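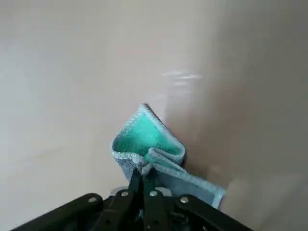 LISTA DE VERIFICACIÓN PARA LA INSPECCIÓN DE CENTROS DE ACOPIO Y SECADO DE CACAO

Programa de Apoyo a Cooperativas Rurales Drerkomow
Centro inspeccionado: Cildale
Cooperativa titular: Ayala
Expediente: 2386
Fecha de la visita: 13 de enero de 2023
Tipo de visita: ordinaria, con preaviso

Calificaciones empleadas: C (conforme), CO (conforme con observaciones), NC (no conforme), NA (no aplicable). Toda calificación CO o NC lleva comentario obligatorio del equipo inspector.

1. Accesos y exteriores

1.1 Camino de acceso transitable para vehículos de carga. CO
Comentario: La cuneta del lado norte presenta arrastre de tierra y hojas. El agua de lluvia cruza la calzada antes de la báscula. Se solicita limpieza y reposición de la rejilla.

1.2 Zona de descarga separada del paso de peatones. C

1.3 Cercado perimetral en buen estado. C
Comentario: Reparado tras la visita de noviembre. Se cierra la observación anterior.

1.4 Ausencia de residuos vegetales acumulados junto a las naves. NC
Comentario: Las cáscaras de mazorca se amontonan a menos distancia de la permitida respecto del muro de fermentación. La cooperativa indica que el traslado a la compostera depende de un único remolque, compartido con el centro de Brustositz. Plazo de corrección: 30 días.

2. Recepción del grano

2.1 Báscula con certificado de calibración vigente. C

2.2 Registro de entregas por socio y parcela. CO
Comentario: El libro está al día, pero en varias entradas falta el código de parcela. Sin ese dato no es posible acreditar la procedencia ante los compradores que la exigen. Se recuerda que el recibo entregado al productor debe llevar el mismo código que el asiento.

2.3 Separación física entre cacao en baba y cacao seco. C

2.4 Criterios de rechazo expuestos a la vista de los socios. NC
Comentario: El cartel se encuentra en la oficina. Debe colocarse en el punto de entrega, en las dos lenguas de uso en la zona.

3. Fermentación

3.1 Cajones de madera limpios, sin grietas ni clavos expuestos. CO
Comentario: El cajón inferior de la segunda escalera tiene una tabla vencida. Queda fuera de uso hasta su sustitución.

3.2 Drenaje del mucílago hacia fosa cubierta. C

3.3 Volteos anotados con hora y firma. C

3.4 Termómetro de sonda disponible y legible. C
Comentario: Se recomienda disponer de un segundo instrumento durante la cosecha principal.

3.5 Suelo antideslizante en los pasillos entre cajones. NC
Comentario: Superficie pulida por el uso. Una trabajadora refirió una caída sin lesiones que no figura en el registro de incidentes. Deben corregirse ambas cuestiones, el pavimento y la falta de anotación.

4. Secado

4.1 Marquesinas con cubierta íntegra. CO
Comentario: Desgarros en el plástico de la marquesina oriental, reparados de forma provisional con cinta.

4.2 Tarimas elevadas y sin contacto con el suelo. C

4.3 Exclusión de animales domésticos. CO
Comentario: Se observó paso de gallinas por el hueco de la puerta trasera.

4.4 Secador de leña: chimenea sin fugas hacia la cámara de grano. C

4.5 Extintor accesible y con revisión en vigor junto al secador. NC
Comentario: Extintor presente, con la revisión caducada. El secador no podrá encenderse hasta su reposición. La medida se comunicó verbalmente durante la visita y se confirma por este medio.

5. Almacén

5.1 Sacos sobre palés y separados de la pared al menos 50 centímetros. C

5.2 Humedad ambiental anotada a diario. CO
Comentario: La humedad relativa superó el 70 % en más de una anotación, sin que conste la ventilación correctora prevista en el manual.

5.3 Productos fitosanitarios almacenados en local distinto. C

5.4 Control de roedores con plano de cebos actualizado. C

6. Personas

6.1 Guantes y calzado cerrado en fermentación y carga. C

6.2 Agua potable, jabón y letrina en uso. C

6.3 Botiquín completo. CO
Comentario: Faltan vendas y suero fisiológico.

6.4 Ausencia de menores en tareas de carga o corte. C
Comentario: Comprobado en el centro y por entrevista. Las parcelas de los socios no forman parte del alcance de esta visita.

Resultado global: conforme condicionado.

Las no conformidades de los puntos 2.4 y 3.5 deberán quedar resueltas antes de la apertura de la próxima campaña. La del punto 4.5 tiene efecto inmediato. La cooperativa remitirá al Programa copia de la factura del extintor, fotografías del pavimento corregido y el parte del incidente citado, cumplimentado con carácter retroactivo.

El pago diferencial por calidad se mantiene para el grano ya clasificado y se suspende para los lotes secados con leña mientras subsista la restricción.

Alegaciones: por escrito, ante la oficina del Programa Drerkomow, con indicación del número de expediente y del punto de la lista al que se refieran.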